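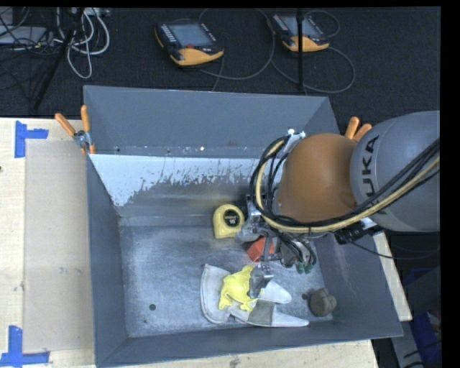 Kitchen Tips: Buying and Cooking Venison When You Don't Own a Rifle, a Truck or a Brother-in-Law Who Does

My freezer has held a lot of deer over the years, and I have never shot one. Venison reaches me the way zucchini reaches other people, in bags, from a smiling person who is already backing down the driveway. What follows is what I've learned from ruining a fair amount of it.

Ask what cut it is before they leave

"Roast" written on butcher paper means very little. It could be a tender piece from the back leg or a neck that wants four hours and a prayer. If you can't find out, treat it as a tough one. A tender cut cooked slowly is a bit dull. A tough cut cooked fast is a shoe.

Thaw it in the refrigerator

On a tray, on the bottom shelf, for a day or even two if it's a big piece. Not on the counter, and not in a sink of warm water, however many guests are due at six. Pat it dry with paper towels before it goes anywhere near a pan, or you'll be steaming it and wondering where the brown went.

Take off the silver skin

It's the shiny, tight membrane on the outside of the muscle, and no amount of cooking will talk it into softening. Slide a thin, sharp knife underneath, tilt the blade up slightly and pull the skin toward you with the other hand. Your first try will look like the work of raccoons. Cut that one up for stew.

Trim the fat too. I know, fat is flavor. Deer fat is also flavor, mostly of candle, and it sets on the roof of your mouth.

Go easy on the marinade

People who dislike game like to drown it in vinegar for three days, which gives them something new to dislike. Overnight is plenty. My usual is a cup of red wine, a spoonful of oil, a crushed garlic clove, a bay leaf and 6 juniper berries, flattened with the bottom of a mug. Milk has its fans. I tried it and got a nice piece of venison and a bowl of pink milk, and I still think about the bowl.

Hot pan, short visit

For steaks from the loin, get a heavy skillet very hot, oil the meat lightly, and give it two or three minutes a side if it's an inch thick. Then let it sit on a warm plate for five minutes while you do something useful with butter in the pan. It should be pink in the middle. Gray venison tastes like liver that went to law school.

Ground meat is another matter. Cook it all the way through, 160 degrees on a thermometer, and mix in some pork or bacon first or your burgers will crumble on the way to the bun.

Stew, for everything else

Brown 750 grams of cubed shoulder in two batches (Alper Kozan, who sends me recipes from Stostdale, works in metric and will not be moved). Add two onions, two carrots, a spoonful of tomato paste, a bottle of dark beer and enough stock to cover. Lid on, 300 degrees, three hours, and leave it alone. A square of dark chocolate at the end is good. Two squares and people start asking what's in it.

It's better the next day. So am I, usually.

A word on pheasant and rabbit

Both are lean and both dry out if you turn your back. Lay bacon over the breast of a pheasant and take the bacon off for the last ten minutes so the skin can color. Rabbit does well with mustard and cream, but then I would too. Chew carefully with anything wild - shot is small, and dentists are not.

Freezing what's left

Wrap it tightly in plastic, then in freezer paper, and write the cut and the month on it in something that won't rub off. I once labeled a package "April, good" and have no idea what I meant. Whole cuts keep well for most of a year. Use the ground meat within four months.

If you still have too much after that, a neighbor's driveway is the traditional place to leave it. Smile, and keep the engine running.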